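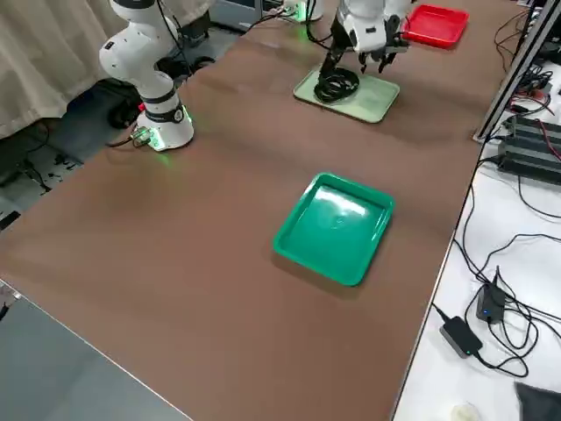 In Praise of the Tray

Aug 12, 2022

I want to make the case for the plain, shallow, brightly colored tray, and I want to make it with more energy than the subject usually gets. Organizing advice loves the box. Boxes with lids, boxes with labels, boxes that stack inside a cupboard until you forget the cupboard has a back. I have owned plenty of them, and I can tell you what happened to every cable I ever put in one: it went in, the lid went on, and I bought another cable.

A tray has no lid, and that is most of its genius! You put a thing in it and the thing is still there, in plain sight, asking to be dealt with. Drop a black cable onto a dark shelf and you have lost it. Drop the same cable into a mint-green tray and you can find it from the doorway, tangles and all. I am a big believer in contrast. Pale green, vivid green, red, whatever the store has, as long as it doesn't match the table and doesn't match the stuff going in it.

My own conversion came last November, when I emptied the hall closet and counted the cords in it. There were 94. Most of them belonged to things I no longer had (a Drilalen label maker, for one, which I'd given away years before and whose power cord I had apparently decided to raise as my own). I spread everything on the long table and got nowhere for an hour, because a pile is a pile even after you move it to a nicer spot. Then I brought out the trays we use for seedlings in spring, and the whole job changed. One for cords to keep, one for cords to test, one for cords to let go. I was done before supper.

What I had been missing was a place for the undecided. Most sorting systems want a verdict right away, keep or toss, and I am slow at verdicts. The middle tray let me keep moving. It also had a limit, and I liked that more than I thought I would. A shallow tray holds what it holds. When the cords started sliding over the rim I knew it was time to sit down and test a few.

Now, people I respect disagree with me. A neighbor swears by the Banau drawer system, with its little adjustable dividers, and I'll admit her drawers are a pleasure to open. But she spent a full weekend cutting dividers to size, and when she got a new printer with a fat cord the layout was wrong again. With trays there is no layout. You slide them around. If the job gets bigger you add one, and if it gets smaller you have something to carry the lemonade on.

The other objection is dust, and it's fair. A tray is a poor place to store anything for years. I'd say that a tray is for things on their way somewhere, and if something has been sitting in one long enough to get dusty, you have learned something useful about how much you need it.

A few opinions on buying, now that I'm warmed up. Get plastic with a smooth finish, so it wipes clean. Get a low rim, low enough that you can reach in from the side. I like different sizes on the same table, a large one in front for whatever I'm working through and smaller ones farther back. My favorites are the Fujimoto ones from the garden aisle, 4 dollars each, and I also have a pair from Ilico that are prettier and a bit too deep. Buy an extra. An empty tray sitting out on the table is the friendliest invitation to start a job that I know of.

And leave the cables loosely coiled, please. I used to wind them up tight with a twist tie, very proud of myself, and all I got was cords that stayed kinked when I needed them straight. A big lazy loop is fine. It can be a little messy. You want to be able to take hold of one part, lift, and see what comes up with it.

I'm down to 16 cords now, and I can tell you what each of them is for. The long table gets cleared on Friday evenings and the trays go up on their shelf by the back door, except for the red one, which seems to live on the table whatever I do. It has rubber bands in it this week.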